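Lista: costura-y-arreglos
Asunto: Re: Cremallera en sudadera infantil, ¿descoser el forro o no?
De: Nandini Devadiga
Fecha: 1 de octubre de 2024

Querida Mei-kuen, queridas todas y todos:

Perdona que conteste con tanta calma, he tenido la mesa de coser llena de dobladillos hasta ayer y quería leerte con un café delante, como se merecen tus mensajes.

Mei-kuen Chien escribió:
> Tengo una sudadera rosa con forro estampado y la cremallera
> se atasca a media altura. ¿La cambio entera? Me da miedo
> abrir el forro y que luego no me cuadre con la tela de fuera.
> Y otra duda: ¿cómo la doblo después para que no se marque?

Yo antes de cambiar nada probaría con un poco de jabón seco o de cera de vela por los dientes, arriba y abajo unas cuantas veces. La última que me trajeron, en mayo, se arregló así y me ahorré una tarde entera. Si el cursor sigue enganchándose, mira si ha pillado un hilo del forro, que pasa muchísimo en las prendas forradas, y lo sueltas con una aguja gruesa - nunca tirando.

Si al final hay que cambiarla, no descosas el forro entero, mujer. Abre solo la costura junto a la cremallera, hilvana las dos telas por separado y marca con tiza 3 puntos de referencia: cuello, mitad y bajo. Para coser uso una aguja del 70 si la tela es fina y resbala un poco; con la de 100 me quedaban agujeros feos. Y el bajo fruncido lo dejo para lo último, que ahí es donde se acumula el grosor y la máquina protesta.

Os pongo dos fotos de una prenda rosa de ese estilo, todavía hecha un gurruño sobre la mesa. En la primera asoma el forro, en crema y rosa, y el tirador de la cremallera cerca del bajo; la segunda es más de cerca. 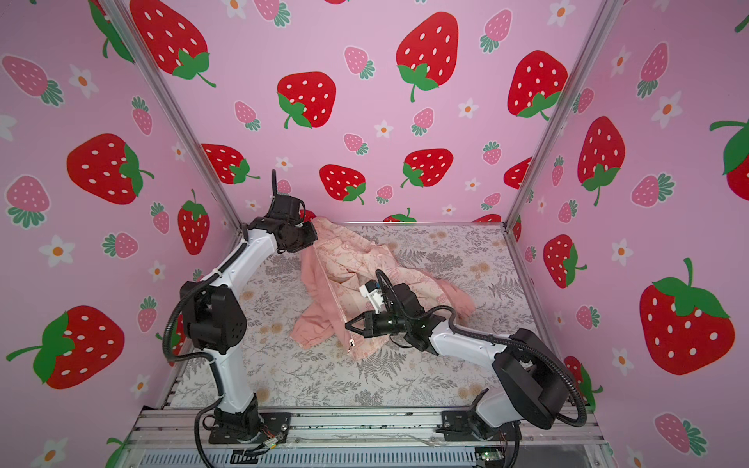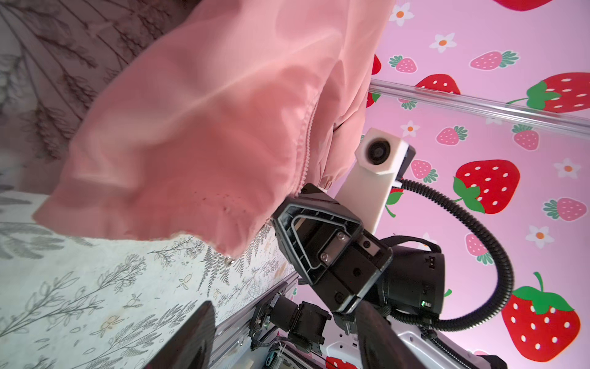
PARA DOBLARLA

Sube la cremallera hasta arriba, ponla boca abajo y alisa primero el forro desde dentro, metiendo la mano por el bajo. Después las mangas hacia la espalda, con los puños estirados, y en dos mitades de abajo arriba. Si la vas a guardar toda la temporada, mejor enrollada.

Ya me contarás qué tal el jabón. Szymon, si lees esto, te sigo debiendo los botones.

Un abrazo grande,
Nandini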